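How to start a reading circle in a small town

By Jamshid Tehrani

When I moved to Grosurmont, I knew only my landlady and the man in the bakery. I wanted to speak with people about books, and there was no place for it. So I started a reading circle. It is now in its third year, and people from Pledard and Gestham write to me and ask how to begin. In this page I put down the steps in the order I would do them today.

Find the first people

You need three persons, you included. Do not wait for more. I put a paper in the window of the bakery and another one in the library, with my phone number and one sentence: "We read one novel and then we talk about it." In the first week came two calls. With these two people we met for the whole winter, and it was a good winter.

Write on your paper that it is not necessary to have studied literature. Many persons are afraid of this. One woman told me later that she read my paper every morning for a month before she called.

Choose the place and the hour

A private kitchen is comfortable, but then the same person must always clean and buy the biscuits. We tried it and moved to the back room of Café Arabzadeh. The owner lets us sit from 6 in the evening if each of us orders something. Ask for a table away from the coffee machine. We had in the beginning the table beside it, and half of every opinion was lost.

Meet one time in six weeks. Four weeks is too short for people with children or with shift work. In August we make a pause.

Choose the book

In this point most quarrels happen. Our method is like this. Each member in turn brings two titles, and the others vote between them. The member whose turn it is does not vote. If the vote is equal, we take the shorter one.

Before you propose a title, check these things:

Can the library order it, or can it be bought used for a small price?
Has it fewer than 400 pages? Longer books we keep for the summer.
Have you read it yourself until the end? It is allowed to propose a book you have not read, but please say it.

We prefer novels where the characters do things one can disagree with. A book that everybody finds beautiful gives a short evening.

Prepare the evening

One person leads, usually the one who brought the title. The leader writes six questions on a card. Good questions begin from a place in the text: "Why does she not answer the letter in the second chapter?" A question such as "Did you like it?" closes the talk very fast, so I leave it for the end, when we are putting on our coats.

Ask each member to bring one page marked with a pencil or a strip of paper. When the talk becomes slow, somebody reads their page aloud. I am shy to read in English with my accent, but I do it, and I have learned many words in this way.

When somebody has not finished

Let them come. We have only one rule, that the ending can be told freely. Who does not want to hear it may go to the counter for a tea during the last part.

When one person speaks too much

The leader can say, "I would like to hear the other side of the table." We say it with a smile. In my circle it was necessary to say it to me.

Keep a small notebook

Write the title, who was present and one remark from the evening. Ours is already full on almost every page, and new members like to look in it before their first meeting.

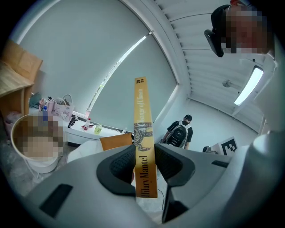
Reading time: 3 min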